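4. Tischdecke auflegen und pflegen
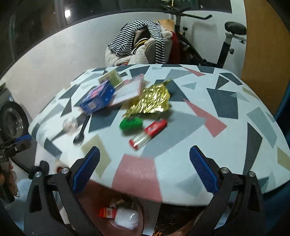

Abb. 4: Tischdecke mit Dreiecken und Vierecken in Grau, Altrosa und Oliv

Schön, dass Sie bis hierher gekommen sind! Der Tisch steht, die Beine sind festgezogen, und nun darf er angezogen werden. Die beschichtete Decke Semance liegt dem Tisch Trurkdale in einer eigenen Rolle bei (Artikel 1610). Nehmen Sie sich für diesen Teil ruhig ein wenig Zeit, am besten bei einer Tasse Kaffee, die aber bitte noch auf der Anrichte bleibt.

4.1 Auflegen

1. Wischen Sie die Tischplatte mit einem feuchten Tuch ab und lassen Sie sie vollständig trocknen. Krümel drücken sich sonst durch und ärgern Sie den ganzen Winter lang.

2. Rollen Sie die Decke mit dem Muster nach oben aus und lassen Sie sie über Nacht liegen. Frisch von der Rolle wellt sie sich noch gern an den Enden, das gibt sich von selbst.

3. Richten Sie die Decke so aus, dass der Überhang auf allen Seiten gleich ist. Wenn Sie zu zweit sind, geht es deutlich leichter – jeder fasst zwei Ecken, und dann wird gemeinsam gezupft.

4. Streichen Sie mit der flachen Hand von der Mitte nach außen.

5. Stecken Sie die 2 Klammern aus dem Beutel Nr. 92 an die Schmalseiten. Sie sollen stramm sitzen, ohne die Decke zu knicken.

Hinweis: Für den ausgezogenen Tisch brauchen Sie die längere Decke, Artikel 1132. Die kurze lässt sich leider nicht strecken, auch wenn wir immer wieder danach gefragt werden.

4.2 Reinigen

1. Verschüttetes bitte gleich aufnehmen. Bei Rotwein, Kurkuma und Roter Bete kommt es wirklich auf die Minute an.

2. Wischen Sie mit lauwarmem Wasser und einem Tropfen Spülmittel nach, danach mit klarem Wasser.

3. Eingetrocknete Wachsflecken heben Sie mit einem Holzspatel ab. Den Rest nimmt der Reiniger Clirkus, sparsam auf ein weiches Tuch gegeben.

Achtung: Die Decke gehört nicht in die Waschmaschine und nicht in den Trockner. Nicht bügeln!

Achtung: Heiße Töpfe nur auf einen Untersetzer stellen. Die Beschichtung wird sonst weich und behält den Abdruck.

4.3 Aufbewahren

Rollen Sie die Decke mit dem Muster nach außen auf die Pappröhre und lagern Sie sie liegend. Gefaltet bekommt sie Knicke, die sich nur schwer wieder herausstreichen lassen. Wer im April auf die leichte Sommerdecke wechselt, wischt die Semance vorher einmal gründlich ab und lässt sie gut trocknen.

Fragen zu Ersatzklammern und Sondermaßen beantwortet Ihnen Maureen Nuttall vom Kundendienst der Firma Kopecký gern. Halten Sie dafür bitte die Artikelnummer vom Etikett der Rolle bereit.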